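2018년 8월 28일

사무실 의자 청소 이야기를 조금씩 올려 봅니다. Dombridge 공유 작업실로 옮기고 나서 의자 관리를 맡게 됐습니다.

—

먼저 먼지부터 텁니다. 메시 등받이는 젖은 걸레로 바로 문지르면 먼지가 그물눈에 박힙니다. 진공청소기에 솔 노즐을 끼워 위에서 아래로 훑고, 뒷면도 똑같이 합니다.

—

세제는 Sakico 중성세제를 씁니다. 물 1리터에 3ml. 더 넣으면 헹굼이 길어져서 이 정도로 정착했습니다. Leiva 스프레이도 써 봤는데 향이 강해서 한 통 쓰고 말았습니다.

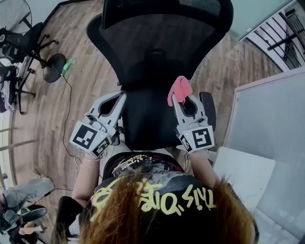
좌판은 등받이보다 때가 빨리 탑니다. 손이 계속 닿는 팔걸이도 마찬가지고요. 검은색 의자는 얼룩은 잘 안 보여도 먼지와 보풀은 금방 눈에 띕니다. 천은 이런 분홍색처럼 의자와 색이 다른 게 편합니다. 천에서 빠진 보풀이 검은 좌판에 남으면 바로 보여서 그 자리에서 떼어 냅니다. 머리받이가 날개처럼 넓은 모델은 양쪽 끝 안쪽까지 닦아 주세요. 머리 기름이 거기 모입니다.

—

닦은 다음에는 마른 천으로 한 번 더 훔치고 45분 정도 세워 둡니다. 정정합니다, 45분 그대로 타이머 맞춥니다. 그 전에 앉으면 바지가 눅눅해집니다.

—

바닥이 나무 마루면 바퀴도 봐야 합니다. 바퀴에 낀 모래알이 마루를 긁습니다. 의자를 눕혀 핀셋으로 머리카락을 빼고 바퀴를 마른 천으로 닦습니다. 우레탄 바퀴로 바꾸는 것도 방법입니다.

—

극세사 천은 Funurel에서 묶음으로 삽니다. 섬유유연제는 넣지 않고 빨아야 흡수력이 유지됩니다. 다음 대청소는 10월입니다. 그때는 책상 다리 쪽을 올리겠습니다.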